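An afternoon at the Clerkalix open day, Trolton

I should say at the start that I went for the buns. The leaflet that came through the door promised buns, and also "a chance to see how everyday things are picked up, sorted and put away", which sounded like my house on a bad evening, only with parking.

Clerkalix has the old seed merchant's on the Brarnham road, a long brick building with a new glass porch stuck on the front like a greenhouse that has lost its way. Inside there is a sign-in book, a bowl of mints and a lanyard. I have never been trusted with anything secret in my life and the lanyard went slightly to my head.

Our guide was Loredana Morelli, who walks faster than she talks, and she talks at a fair lick. There were a dozen or so of us, including a couple from Brarnham who asked at every door whether this was the canteen. We did the stores first. There are 4,000 small items in there, in drawers, and each drawer has a label in the same tidy capitals. String. More string. Lids without jars. I own most of this collection myself but have never thought of putting it in capitals.

Next came the trays. Whole shelves of trays, shallow ones, deep ones, ones with a lip and ones without. Osvaldo Amato looks after them and has views. A tray with square corners collects crumbs, he told us, and a tray without a rim is just a plate with ambitions. I asked how many he had tried before settling on his favourites and he said 50, in the voice of a man who would happily have gone on to 51. The couple from Brarnham wanted to know if any of the trays were for lunch.

Upstairs is where the tables are. You stand behind a strip of tape on the floor and watch people put things on trays and take them off again, which I had expected to find dull and watched for the best part of half an hour. Everything is done on big pale boards, so that whatever is being handled shows up. In practice it also makes you worry about your tea. We had been asked to leave our cups downstairs and I could see why, though I did resent it on the stairs.

The small things are the hard ones, according to Gaetano Benedetti, who took over from Loredana at this point and let us get our breath back. Boxes are easy. Anybody can do a box. It is the bendy, knotty, lumpy stuff that causes the bad language, the sort of thing you find at the bottom of a drawer and can't name. 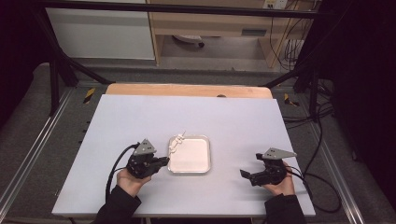 He reckoned a good tray solves half of it, as the thing at least has an edge to lie against and somewhere to stay put. I have since tried this at home with the contents of my coat pockets and can report a modest improvement.

Questions were taken on the landing. One man asked about business rates. I asked what happens to the lids without jars and was told they are "in rotation", and I have been using the phrase ever since.

The buns were cardamom, by the way, and came from Krishnan's in Trolton. The couple from Brarnham got there first. There were two left when I arrived and I had them both.

If you go next January, park behind the church, wear shoes you can hurry in, and eat something beforehand in case of the Brarnham contingent.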